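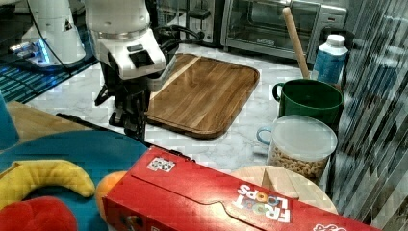
1 Aug 2020, kitchen bench, Vircombe

Bench notes, quick, before I forget.

Cutting board: striped one with the groove and raised rim. Re-oiled in February, due again. Rounded corners are fine. Check the groove for crumbs, it collects them. Stays flat on the marble, centre of the bench, don't prop it on the splashback to dry (warped the last one, Stitura board, binned).

Toaster oven stays at the back. Rack on the middle runner. Dial reads hot, set to 180 and got nearer 200 on the oven thermometer, will redo with the Rultico probe when it turns up. Wipe the glass door, warm water only, no spray.

Rolling pin: keeps ending up in the green mug. Leave it there for now, at least it doesnt roll off. Want a proper crock, tall one. Chauke have them for 23 dollars, bit steep.

Cereal: rings, clear canister, white lid. Staleness check still going. Weighed out 100 g into each of 2 tubs, one lid on, one off, tasted after 3 days. Lid off was chewy, no surprise. Lid on still good. Redo on a humid week, colour looked the same in both so dont go by that.

Marble: lemon left a dull spot last week near the sink end. Tried polishing powder, bit better, not gone. Cut citrus on the board only pls!!

To do
- oil for board
- label the canister w/ date opened
- descale kettle
- find out who has the other oven mit
- crumb tray, toaster, overdue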